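Notes for the dried fruit talk, Gruvness hall, evening slot

Slides are just the photos this time, I've given up on bullet points. Kettle on before people sit down, because last month everyone got up halfway through and I lost my thread.

Hello everybody, thanks for coming out. I'm going to talk for a bit about drying fruit at home, and what to do with it once you've got more than you can eat. I started when a neighbour's tree went mad and I had 56 apples on the kitchen floor in carrier bags. I'd eaten crumble every night for 14 nights and I couldn't look at another one, so I got the oven down as low as it would go and had a try.

(Hand round the first tub here. Warn them there are jujubes in it and they've got stones in!)

So, apples first. Any sort will do, but a sharp one keeps more of its flavour. Core them and leave the skin on, then slice them into rings as thick as a pound coin. Thinner than that and they weld themselves to the rack. I dip mine in water with a squeeze of lemon, then pat them with a tea towel. You can skip the lemon. They go browner, that's all, and I rather like them brown, they taste more of toffee.

Then it's low heat and patience. Oven door open a crack with a wooden spoon in it. Turn them at half time. I used to go by the clock and I've stopped, now I tear one in half and look for any wet in the middle. It should feel like soft leather. If it snaps you've made a crisp, and you may as well eat it there and then.

(Somebody always asks about air fryers. Say yes, but put a rack over the rings or the fan throws them about.)

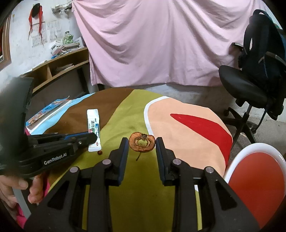 Don't expect them to look pretty, is what I'd say next. The ones in shops are often pale and flat because they've been treated. Home ones shrivel up and curl and the hole in the middle goes a funny shape. Mine came out looking like old earrings the first time and I nearly binned the lot. Taste before you judge!

Jujubes, then. Red dates, some people call them. I can't grow them, so I buy them already dried, and they want nothing doing to them. Reddish brown, wrinkly, small, a bit like a date that's been to the gym. Lovely simmered with a few apple rings and a slice of ginger, strain it into a mug, and that's your December sorted. I put 2 in a mug and people tell me that's stingy. Have more if you like.

(Pour the samples now if the urn's behaving. If it isn't, do the storage bit first and come back.)

Storage. Let everything go completely cold before it goes near a lid. I ruined a whole jar from the Hillia allotments by being in a hurry, it steamed itself up overnight and by the weekend there was fur. Once it's cold, fill the jar only two thirds and give it a shake every morning for a week. If bits start sticking together or you see any mist on the glass, back in the oven it goes. I also write the month on the lid, and then I can never find the pen for the next one.

Keep the jars out of the sun, so a cupboard and not the windowsill, however nice they look up there. I know. I did the windowsill for a year.

Last bit, using it up. Chop the rings into porridge while it's still on the heat so they plump up. Snip them with scissors, a knife just drags. They're good in a bread dough as well, and there's a Flarkum bun recipe on the handout that takes a big handful. Ignore where it says to soak them overnight, an hour is plenty.

(Handouts are in the Boateng bag, under the tea towels. Bring the bag back, it isn't mine.)

Right, that's me done talking. Come up and have a poke about in the tubs, and if you've got a glut at home, please tell me what it is, I've got pears to deal with next and I'm open to ideas.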